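Local newspapers should stop printing the number of victims before the names of the streets. I say this after two years of reading the Bikville paper during the flood season. In July the first report said 19 houses were lost, and everybody in my building talked about the 19. Only the next morning did we learn that the road to Molari was closed, and my neighbor Kimie Mizuno had already driven there with her mother.

I do not blame the reporters. Tomomi Hoshino, who edits the paper, wrote that a number is the first thing the officials give her, and I believe it. But an editor can call the bus company, and she can call the school. It takes about 60 minutes, and readers would wait for it. I would wait, and I would also pay a little more for the paper. 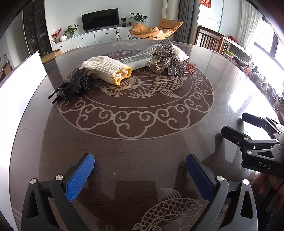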